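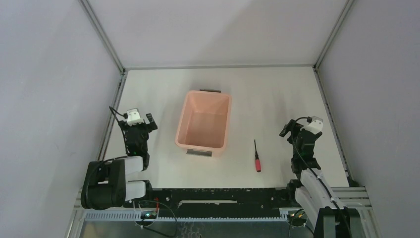 Pink bin, handles front and back.

Monday, test kitchen notebook, Sarbridge

In at 7. Menu for the Clurnumar watch party needs to be settled by tonight. 60 people, finger food mostly, one hot thing. Li-hua wants the hot thing to be chili. I want sliders. We are testing both and whoever is still standing at 4 wins.

Chili, batch 1. Chuck cut small, browned hard in two rounds. Onion, poblano, garlic, a can of chipotles (the whole can, mistake, see below). Cumin toasted in the dry pot first, then ground. Beer in, scraped the bottom, crushed tomatoes, lid on low. Tasted at 30 minutes: way too hot, smoke sitting on top of everything. Added brown sugar and a second can of tomato. Better but now its sweet. Kept it going anyway for texture.

Chili, batch 2. Same meat. 2 chipotles only, seeds out. Masa stirred in at the end, mixed with cold water first so it doesn't clump. It clumped a little. Whisk next time, not spoon. Color much nicer than batch 1. Li-hua says salt. I say lime. Did both.

Beans: argument postponed. Laiba says no one at a party has ever complained about beans. Her cousins in Flimville would complain.

Sliders. Dough made last night, potato rolls, the recipe from the Shaikh binder. Proofed too long, I think, they spread into each other and the tops wrinkled when they cooled. Flavor great. For the party bake them touching on purpose, whole sheet, slice the sheet through the middle like a cake, fill, put the lid back on, cut after. Much faster than doing singles. Should have started there.

Filling A, ham and swiss with mustard butter over the top. Poppy seeds. Foil on, then off for the last 4 minutes. Easy, everyone ate two. Holds fine in the warmer, bottom got a bit soggy by the end. Toast the cut side first?

Filling B, pulled chicken. Too wet. Drain it and reduce the juice separately. Do not put the slaw on in advance, I did and it went limp and pink from the cabbage.

Dips
- Onion dip: real onions, cooked down slow, took most of the morning. Worth it. Sour cream plus a spoon of mayo. Make the day before, it's better cold and rested.
- Artichoke: split in the oven. Cheese went greasy. Lower temp, and grate the block, the bagged shreds are no good for this
- Laiba's yogurt one with cucumber and mint: best thing on the table, gone first. Squeeze the cucumber in a towel or it's soup.

Wings. Baking powder and salt, uncovered on the rack in the walk-in overnight. Skin crisp, no frying. Sauce on half, left half plain. Plain ones stayed crisp a lot longer so sauce goes on the side for the party. Li-hua made a glaze with gochujang and honey, burned on the first tray (broiler, my fault, was on the phone with the rental people). Second tray she brushed it on after. Very good. Write the ratio down Li-hua, it isn't anywhere.

Veg for people who don't eat any of the above: roasted cauliflower with the same glaze. Needs a hotter oven than we had free. Could go in while the wings rest. Also need a bean chili, so I guess the beans argument is over.

Dessert. Brownies, plain, cut small. Tried to pipe laces on them to look like footballs, looked like caterpillars. Skipping laces. Laiba doing lemon bars too, crust needs another five minutes blind, the middle was gluey.

Timing for the day, rough
Dips and dessert done day before
Wings on racks day before
Rolls baked morning of
Chili on the stove by noon, off at 3, reheat on site
Sliders assembled on site, oven there is small so two sheets at a time
Wings last

Called it at 4. Li-hua wins on the chili, batch 2, with the beans. Sliders stay in as a side, ham only. Chicken is out unless somebody fixes it.

To do: order chuck, order more foil, half sheet lids (where did the lids go??), ask the venue if there is an actual outlet near the serving table. Sour cream, double what I had on the list. Laiba picking up limes tomorow.

Batch 1 is in the freezer marked HOT. Could be cut with plain beans for staff lunch.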